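4. What sellers call the color of a table

I should admit up front that this was supposed to be the short section. The plan was to pull the color words out of our furniture listings, make one tidy table, and get on to prices in Section 5. Then I started reading the listings themselves and lost most of August to them, so please bear with me, because I think the color words are the best thing we have.

4.1 Where the words come from

The listings are the 1,332 secondhand table ads posted on Kozma, the classifieds board that serves Cenuseck and the towns up the valley. We kept every ad where the seller said the table was wood and used at least one word for its color or finish. Ads that only said "nice table" or "see photo" went into a separate pile, which I come back to in 4.4. Kozma caps the description at 300 characters, and that matters more than I expected. Sellers have to choose between saying the table is walnut-colored and saying it has a wobbly leg, and a surprising number go with walnut-colored.

Noemi Marino and I each coded the full set separately. We used a simple scheme. A word was a "tree word" if it named a kind of wood (oak, cherry, pine), a "food word" if it named something you'd eat or drink (honey, caramel, coffee), and a "plain word" if it was an everyday color term (brown, orange, reddish). Anything else was "other," and yes, "other" filled up fast. We disagreed mostly about cherry, which is a tree and a food and a color all at once! In the end we called it a tree word everywhere except in the phrase "cherry red," and I still don't love that decision.

4.2 Tree words are not really about trees

The first thing I noticed is how loosely people use tree words. "Oak" in a Kozma ad can mean the table is made of oak, or that it's stained the color the seller thinks oak is, or just that it's heavy. We followed up with 12 sellers by phone, and when I asked how they knew the table was oak, the most common answer was some version of "well, it looks like oak." One woman told me her table was oak on top and "regular wood" underneath. I wrote that down exactly and I've been quoting it to anyone who will stand still.

This fits with what I'd call the showroom effect. Fandenus, the finishing shop out by the rail yard, hands out a sample card where every stain has a tree name, and several sellers had the card in mind when they wrote their ads. A pine table finished in the stain called Walnut becomes, a few years later, a walnut table. I don't think anyone is lying here. The name on the card just travels with the table, and the tree it was cut from gets forgotten somewhere along the way.

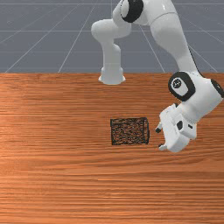

Food words behave very differently. People who write "honey" or "caramel" hardly ever claim anything about the species, and they tend to spend more of their character allowance on the surface: whether it's smooth, whether it's been waxed, how it catches the afternoon sun in the kitchen. My reading (and it's only a reading, we didn't set out to test it) is that a food word is an invitation. You're supposed to want the table a little. A tree word is more like a credential.

Plain words turn up where the seller is either in a hurry or being very careful. The careful ones were a treat. One ad read "brown, but orange in the morning," and when I called, the seller explained that his wife had told him the table was brown, he had always thought it was orange, and the ad was a compromise.

4.3 The trouble with orange

Orange deserves its own heading. Nearly all of the sellers I talked to brought it up without being asked, and none of them wanted to use it in an ad. They'd say the finish was "warm." They'd say "amber" or "golden" or "that older kind of color." A couple of them laughed when I said the word out loud. As far as I can tell, orange is what everybody sees and what you're not supposed to say, at least when you're trying to get a stranger to drive across town and pick up a table.

Part of the difficulty is that wood doesn't hold still as a color. The streaks and the ground between them can be quite different shades, and a highlight on a shiny top can push one spot a long way from its neighbors. Ask someone for one word and they have to decide which part of the table they're naming. 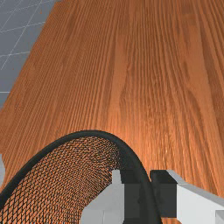
Figure 3. Wooden tabletop with an orange-brown finish, lighter toward the center and darker in the upper right corner (computer rendering).

We ran a small naming task to get at this from the buyer's side. We borrowed the back half of Imadance, the dance studio on the main street in Cenuseck, and asked 181 people to walk past a row of real secondhand tables and write down whatever word came to mind. We gave them no list to pick from, and we told them spelling didn't count. I expected the buyers to use the same vocabulary as the sellers. They didn't! Orange showed up all over the answer sheets, often with a modifier tacked on ("kind of orange," "orangey," "orange like my grandmother's"), and tree words were much less common than in the ads. People also wrote about the grain a good deal more than sellers do. "Stripy" was popular. So was "busy," which I took as a complaint until a participant told me she liked busy tables since they hide crumbs.

Noemi thinks the difference comes down to audience. A seller writes for someone who might pay, and our participants were writing for two people with clipboards and a plate of cookies. I think that's probably right, though I'd add that the sellers have lived with their tables and the participants had just met them. After a few years you may stop seeing the orange.

4.4 The "see photo" pile

I promised to come back to the ads with no color word. It's tempting to treat these as missing data and forget them, and in the price model we do exactly that. But I read them all anyway, and they have a character of their own. They're short, they're often posted late at night, and they mention moving dates. I suspect the color word is simply the first thing to go when somebody has to be out of an apartment by the weekend. If we do another round I'd like to ask these sellers on the phone what color the table was, and see whether they reach for a tree, a food, or something plain.

One last coding note before the prices. Where an ad used two kinds of color word ("honey oak" is the usual offender), we counted it once under each kind, so the categories overlap. Section 5 uses only the first color word in each ad, and anyone comparing the two sections should keep that difference in mind.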